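Two arms and a plate: who should let go first?
Posted in Home and Shared Workshop Builds

Doina Stojanovska
Hello all! I'm part of a little group building a two-armed kitchen helper at the Pridstead shared workshop, and since May we've been teaching it to pass a plate from the left hand to the right, over by the sink. It is so nearly there and I'm hooked! The arms go where I tell them. What I can't settle is the timing. If the left hand opens as soon as the right one reports contact, the plate tips. If I add a delay, both hands grip and pull against each other, and one of the wrists throws a fault. I'm running the arms from Fluslow at 20 updates a second, with two orange picnic plates to practise on. Should the left hand wait for a force reading, or is there a simpler way?
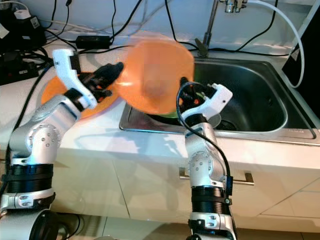

Mid-pass between the two grippers, second plate behind on the worktop.

I can post the motion file if that helps. The fingers are the stock ones, no pads yet.

Vidmar
Lovely project! Yes, go by force, but don't use one reading by itself. Take an average over a short run of them, otherwise a single spike will open the hand early. The order that worked on mine:

Right hand closes gently, left hand stays as it is.
Both arms stop moving altogether.
Right hand goes up to full grip.
Left hand eases open a little at a time, and stops if the load on the right wrist jumps.
Left arm backs straight out along the line of its fingers.

That second step is the one I'd skipped, and I had 41 failed passes in my notebook before I spotted it. If either arm is still creeping along, the two will fight over the plate however good your timing is. Also soften the wrists during the pass if your controller lets you - a bit of give hides a lot of small errors.

And 20 updates a second is on the slow side for this. Fine for getting into position, but I'd run the grip part faster if you can.

Limano
Get rubber on those fingers. Bare ones slide on a smooth rim. I cut up an old bike inner tube and it's still going after 2,000 grips.

Doina Stojanovska
Thank you both! Vidmar, I checked the log and you're right, the left arm was still drifting when the right one closed. I've put the full stop in and the wrist fault hasn't come back all evening. Still a wobble as the left hand opens, so I'm off to find an inner tube. Does it matter which way round the rubber goes, Limano - ribbed side out?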